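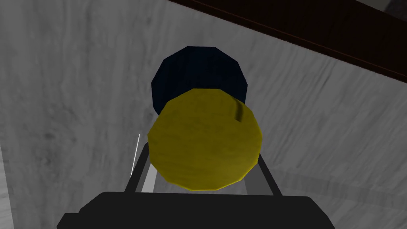
Sim view, gripper on the yellow part

Ticket 2227 – Dallum open day, sim station

Hi Nermin, me again! We ran the demo for the first group of visitors and the sim locked up at step 1660, fingers still closed, no error on screen. Umut restarted it and we got the same hang at 849, so it isn't one fixed step.

Tried so far: fresh scene load, other laptop, collision logging off (that one got us a full run, but only once).

Umut thinks it's the contact between the yellow piece and the fingers – I'd bet on the logger. Log is in the Tavares folder. Next group is at 4 and they'd love to see it go, so call me if you spot anything!

Defne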